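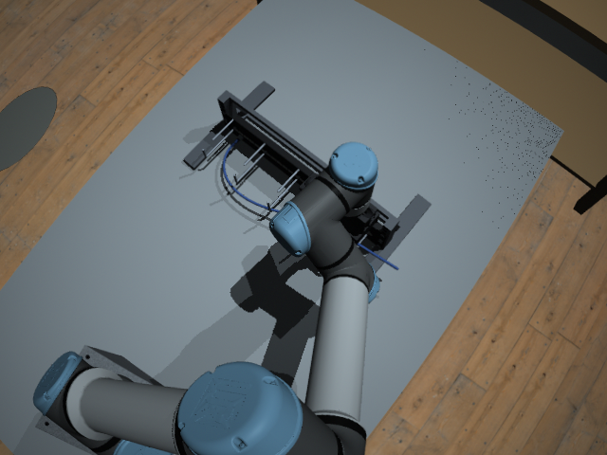 **Figure 7.1** Plank flooring with visible grain, small dark knots and thin dark seams, on either side of a large light gray tabletop.

# Chapter 7: Wood Underfoot

A floor is the only part of a building that everyone touches and hardly anyone looks at. People will spend a month choosing a sofa and an afternoon choosing what goes under it, although the sofa will be at the curb in ten years and the floor, with any luck, will see off several owners. This chapter is about timber floors: what they are made of, why they move, and why so many of them complain when walked on.

We begin with the plank, a deceptively simple object. A tree does not grow in planks. It grows in rings, with branches stuck in at awkward angles, and the sawyer's job is to get flat things out of a round thing without too much waste. The way the log is cut decides most of what follows. A plain-sawn board, taken in straight slices through the log, shows the wide, looping grain that catalogs like to photograph. A quarter-sawn board, cut so that the rings stand nearly upright in its thickness, has straighter and quieter grain, costs more, and behaves better. Readers may notice a similar pattern elsewhere in life.

Knots are what is left of branches. A live knot was still growing when the wood closed around it and tends to stay put. A dead knot was already finished, and may leave its hole at a moment of its own choosing. Grading rules have a great deal to say about knots, and we will meet them in Section 7.3. For now, remember that a knot is mostly a matter of taste until it falls out.

## 7.1 The board that would not sit still

Wood takes in moisture from damp air and gives it back to dry air. It goes on doing this long after it has been cut, dried, nailed down and varnished. As it takes in water it swells, almost entirely across the grain and very little along it. A long board therefore stays nearly the same length all year while its width goes up and down like a modest tide.

One board moving by a hair is of no interest to anybody. A room full of them is another matter, as the builders of the Brudinska assembly hall found out. The hall was floored one dry winter with 597 boards, laid tight from wall to wall by a crew who took pride in close work. No gap was left at the edges. By August the floor had risen in the middle into a long, low hill, and the folding chairs set out for the summer concert had begun to lean toward the exits.

The repair was dull and cheap. The outer boards came up, a strip was trimmed from each side, and a baseboard was fitted to hide the new gap. The hall's logbook records the matter on 22nd May of the following year in a single line: "Floor now flat. Chairs now level." We will use the Brudinska floor as a worked case throughout the chapter, partly for its clear numbers and partly out of affection.

> **Key terms**
> **Plain-sawn:** cut in parallel slices through the log.
> **Quarter-sawn:** cut so the growth rings stand nearly upright in the board.
> **Cupping:** a board's edges rising higher than its center.
> **Expansion gap:** the space left between the floor and the wall, and usually left out by optimists.

## 7.2 Gaps, seams and squeaks

If a floor laid too tight buckles, a floor laid too damp does the reverse. The boards shrink as they dry, and seams that were fine lines on the first day become handy places to lose coins. The old mill offices at Uvirura have seams up to 2 millimeters wide in the heating season, and they close again every summer without any help. Several owners have filled them with putty. The putty was squeezed out each time, and each new owner blamed the brand.

Squeaks come from movement too. Most often a board is rubbing on a nail or on its neighbor — a screw in the right place will usually quiet it, and a screw in the wrong place will give you two squeaks.

## Before you read on

1. Find a plank floor and look at the end of a loose or cut board, if you can do so without annoying its owner. Sketch the rings and decide how the board was sawn.
2. A floor has been laid tight to all four walls in dry weather. Explain which way it will fail first, and why the length of the boards matters less than their width.
3. Look again at the entry in the Brudinska logbook. List what you would have written down in its place.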